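The Rule Book With Coffee on It

I keep a copy of the handling rules from Plusow on my desk, and it has seen better days. Page two has a coffee ring. Someone at the shop wrote "says who?" next to rule six. I love that copy more than any clean one I could have asked for, so when Beca Probert invited me back to watch the robot cell run under the new version, I drove over that same morning.

Plusow is a small place that trains robot arms to handle thin parts: plates, trays, covers, the stuff that bends when you look at it wrong. Until last November the rules lived in people's heads. Dilwyn Hopkin liked a slow approach. Alun Bowen liked a quick one with a pause at the end. Both of them got good results, and both of them drove the night crew crazy (imagine two cooks sharing one stove and you have it).

What they wrote down in the end is short. It runs to 13 rules, and most of them are about what the person does before the arm moves at all. Check the finger pads. Say the job out loud. Stand where the other person can see your hands. I asked Beca why the talking part came so early and she laughed at me. "Because people mumble," she said. "Then somebody hits start."

My favorite is the rule about logging. Every run gets a line in the book, the dull ones too. They were at 1,878 lines when I visited, and Huệ Nông had read all of them! She showed me a stretch where one operator had typed "fine" over and over, and then a new line that said "fine but it sounded funny." That one line got a whole paragraph added to the rules. Now you stop for a funny sound, even if you can't say what was funny about it.

Not everybody is sold. Meirion Gronow thinks the speed limit for thin parts is too cautious, and he has a point – he has been doing this a long time, and he hates waiting. He's allowed to argue, too. Rule 12 says any rule can be challenged in writing, and his note was pinned right there by the door.

Then there's the wrist camera. The rules say to look at its picture before you trust a hold, and to look for the edges of the part and where both fingers are. With a pale plate over perforated metal, I found my eye kept sliding down to the holes and the shiny bit in the middle. Huệ told me to go back and follow the front rim from one side to the other.

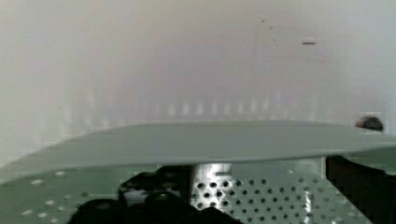
What I'd borrow for my own garage

I don't own a robot arm, but I came home and wrote three of their rules on the wall by my workbench. Say the job out loud. Stop for a funny sound. Write down the boring days. My neighbor has already asked who I'm talking to in there, and I've told him he's welcome to file a challenge in writing.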